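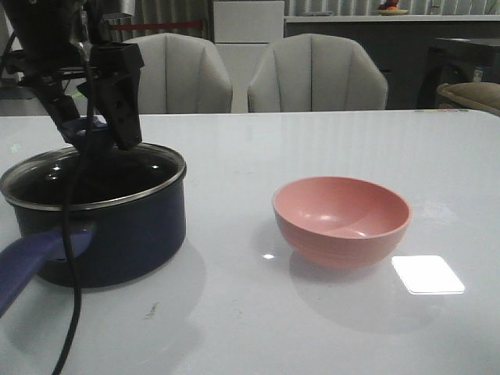 A gripper at the lid of a saucepan during the kitchen task, Arodberg demonstration room.

New on offer: the Konent two-arm tabletop kit

April 27, 2021

Members of the equipment exchange may now request the Konent kit for trial periods of up to six weeks. The kit is supplied by Florska and consists of two arms, their grippers, wrist cameras and the Ursu control software. It replaces the single-arm set that was withdrawn from the loan list last year.

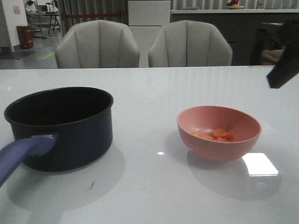

The supplier provides a set of household routines with the software. The one most often requested is the pot and bowl routine, in which the lid is taken off a saucepan and sliced food is tipped in from a bowl. Borrowers may change the order of the steps or record their own. Each new routine requires about 200 recorded runs before Florska will review it.

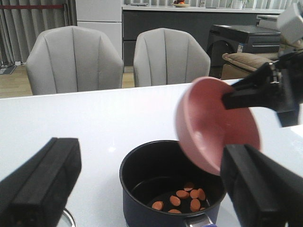 Requests should state the size of the table to be used and the power supply in the room. The arms need a clear working width of 105 centimeters — tables narrower than this will not be approved. Cookware is not part of the kit and must be provided by the borrower. Setup takes one working day, and at least 3 members of staff from the borrowing department must attend the safety briefing.

The first trial period opens in May. Forms are available from the Arodberg office and should be returned there with the signature of the head of department.

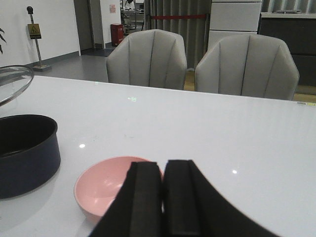 Gripper fingers close together over the pink bowl, with the pot and a glass lid to the left.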